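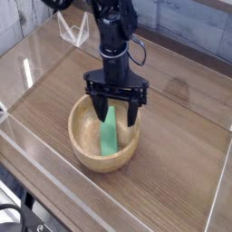

**Do I need to be a resident of Prullville to borrow?**

No. Anyone living in Prullville or Plumley can join with proof of address. People from further out can join as associate members for the same fee, but can't place holds.

**What does it cost?**

Membership is $100 a year. The concession rate is half that. There are no borrowing fees on top, apart from the pressure washers, which go out at $8 a day.

**How many items do you have?**

The catalogue lists 448. A few are always away for repair, and these are marked with a grey dot.

**How long can I keep something?**

One week. You can renew once online if no other member has a hold on it. Marquees and trestle tables go out for three nights only.

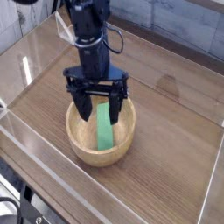
Prullville, February

The answers from this point on were revised after the move to Fitzsimmons Street. If you have the old printed sheet, please recycle it.

**Where do I park?**

Use the lane behind the building. The two bays by the roller door are for loading, with a 15-minute limit. Trailers should come in from the Plumley Road end, as the other corner is too tight.

**What if I break something?**

Tell us when you bring it back. Normal wear is our problem: blunt blades, worn belts, a frayed strap. If an item is lost or has been misused, we charge the replacement cost up to $100.

**Do I have to clean things before returning them?**

Yes. Mowers need the grass scraped out from under the deck. Cake tins and preserving pans should be washed and dried. We charge a cleaning fee if we have to do it ourselves. 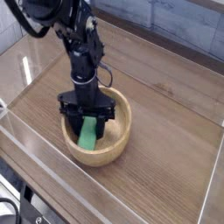

Carpet cleaners are the usual offender. Empty both tanks and leave the lids off so they can air out.

**Can I donate tools?**

Usually. Email a list first, with the make and rough age of each item. We don't take petrol chainsaws, ladders, child car seats or anything with a damaged cord.

**How do I book?**

Log in to Skovalum with your member number, choose the item and pick a collection time. Bookings for the same day close at noon. If you don't have internet at home, ring the desk and we'll enter it for you.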